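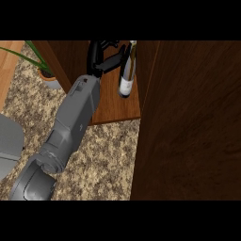

Why train a robot policy in simulation at all, if the results that matter are on hardware?
Cost, mainly. One evaluation run on our real arm takes a person's full attention, and we needed far more runs than we had people for. Simulation let us test every version of the method the same way before any of it went near the lab floor.

# Speaker notes: Hudura methods talk

August 15, 2020

**Slide 2. The problem**

- Shelf picking with something tall right next to the target. In this one it's a wine bottle with a dark panel close on its right.
- Planners that only score the grasp pick a good grasp and then clip the panel on the way in.
- Say early that we changed the approach path. The grasp scorer is the old one from Trolach, same weights.

**Slide 3. What we did**

- Generate candidate approaches for each grasp. Roll each one forward in the simulator. Keep the ones with clearance along the whole arm.
- Stress "whole arm." The earlier version checked the gripper only, and the forearm hit the shelf lip more than anything else did.
- Train a small network to predict clearance from the camera view, so we can skip the rollouts at run time.
- Don't go into the loss here. It's on the backup slide.

**Slide 4. Setup**

- 1,000 simulated trials per method, with 26 room layouts.
- 4 of the layouts held out from training. Someone will ask how they were picked: at random, once, before we trained anything.
- Object set is glass and rigid plastic. No bags, no cloth.
- A trial fails on any contact with the furniture, even a light touch.

**Slide 5. Results**

- Old method: 159 trials lost to furniture contact.
- Ours is lower on every layout in the training set. Point at the bars and let people read them.
- On the held-out layouts the gap gets smaller. Say this out loud, it's small on the chart.
- The worst layout is the one with the narrow cabinet. Most candidates get thrown out there and the arm often has nothing left to try.

**Slide 6. What it doesn't do**

- No moving obstacles.
- The network is too sure of itself with dark furniture. We think it's the shading in the renderer but haven't tested that.
- Hardware runs at Brasdale stopped in March, so there are no real-arm numbers in this talk. If asked, say they aren't ready.

**Slide 7. Next**

- Port the scenes to the Llorente simulator and rerun with its contact model.
- Add randomized lighting.
- Leave this slide up for questions. Backup slides start at 9; slide 8 is blank on purpose.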